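July 2018

Shellac, continued. Opened the new bag of Bedivia flakes, the dewaxed blond, because the last of the old stuff had gone to gum in the jar. The label promises it dissolves overnight. It was still sulking at the bottom of the jar after two nights, so I ran the rest through the coffee grinder, which no longer makes coffee anyone will admit to liking.

Mixed 100 grams to a liter. Strained it through a paint filter, then through an old T-shirt when the filter clogged. Jar marked "100, blond, strained," since the May jar is marked "good one" and I have no idea what I meant.

Test boards: birch, cherry, and that offcut from the Laaksonen job that may be alder. Sanded to 220, wiped down, padded on 4 coats. Birch fine. Cherry very nice, a little darker than I wanted, which is cherry's usual opinion. The possible alder blotched like a teenager. Washed it back with alcohol and put it at the bottom of the pile to think about itself.

Humidity is the real trouble. Hygrometer by the door and hygrometer by the sink disagree by 9 points and I trust neither. Blushing on the last coat of the birch in the late afternoon, gone by morning. Next time, start early and quit at lunch, as everyone already told me.

Rubbing out. Went up to 600 with mineral spirits and a felt block, light pressure, then wax. The Bravura wax smells like a church and buffs up well. The Susis wax smells of nothing and leaves a gray film in the pores. Finishing the Susis tin on drawer bottoms, where nobody will have to meet it.

Still open: whether shellac is any use at all on a top that will see coffee cups. Raking light is the only way I can judge a flat surface, and even then the cathedral figure fools me into seeing ripples.

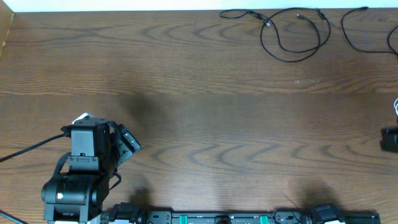
Laaksonen wrote underneath in pencil that shellac on a desk is a fine idea for people who don't own mugs, and that a wiping varnish over one sealer coat would end the argument. Probably right. I would like it noted that the same pencil recommended the Susis wax.

To do: varnish over shellac on the cherry, half the board only. Leave a wet mug on each half overnight. Buy alcohol. Relabel the May jar or pour it out.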